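Prunum Reuse and Waste Program
Interim report to the Cluno Fund, second period

1. What we planned

In this period we wanted to bring waste sorting to the office buildings of the Langat district, and to continue the work in the houses of Sudidlow. The target in our application was 2000 households and offices signed up before the end of March.

2. What was done

We have now 2394 sign-ups, of which 1544 are households in Sudidlow. The rest are offices and small shops in Langat. The number is higher than the target because two large landlords decided to join with all their tenants. We did not expect this, and it made some pressure on our collection routes. For three weeks in February the bags were picked up late on the north side. We have written to every address there, and the routes are now changed.

The information sheet was printed again with larger letters. The first version was difficult to read for older residents. It explains now more clearly what to do with caps, labels and greasy paper.

In the offices the situation is different than at home. People drink their water at the desk or in the lounge, and the nearest sorting point is often on another floor. For this reason we ask each office to keep a small bin for bottles close to the seats, and to empty it into the sorting point in the evening.
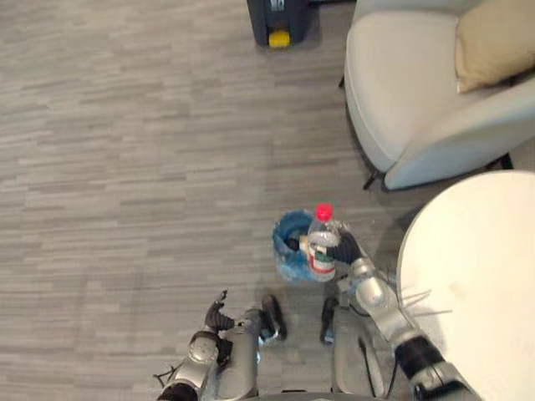
A water bottle over a small bin, on a carpeted floor with an armchair.

3. Difficulties

Seven offices left the program. Four of them moved out of the district, and three told us that their cleaning company mixes all bags together in the end. We are discussing this with the company, but there is no agreement yet.

The weighing of the paper is also behind plan. The scale at the Langat depot was under repair in January, so the figures for that month are an estimate and we do not include them here.

4. Budget

Spending on transport is above plan, due to the extra routes. Printing was cheaper than we thought. We ask the Fund to allow us to move the remaining printing money to transport. The total amount of the grant stays the same.

5. Next period

We will finish the agreement on cleaning, start the collection of glass in Sudidlow, and send the paper figures as soon as they are complete.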